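Home | Tickets | Knowledge Base | My Account | Log out
Filed under: Demos and Visits > Grip faults > Open

Summary: fingers won't close all the way during visitor demo

Opened in March, second report on the same unit. The Tiltlow rep told us at the open day in Isturholm that the gripper would handle "anything you'd find in a kitchen." We're hosting our own demo next month and I'd like that to be true before 40 people show up to watch.

What happens: squeeze the trigger, fingers close to a point, then stop with a gap. Release and they open fine. Error 530 in the log, which your manual doesn't list.

What I tried:
- Power cycle. No change.
- Recalibrated with the Plilus tool, waited 15 seconds like it says. No change.
- Rolled back firmware. Worked for one afternoon -- then the same gap.

Reply from support: "Please confirm the pads are fitted and test with soft household objects."

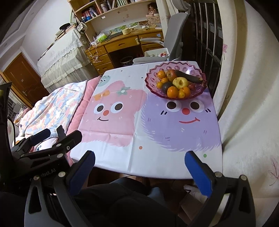 The pads are fitted, so please don't send me back to step one. Both blue ones are on and facing inward, and the fingers open as wide as you could want. For soft objects I have a bowl with mandarins, an apple, an avocado and a banana that has gone dark. If the plan is to blame the fruit, tell me which one.

Marinescu, who sold us the unit, quoted 300 for a replacement linkage. I'm not paying that on a guess. Send me the meaning of 530 first.

Status: waiting on vendor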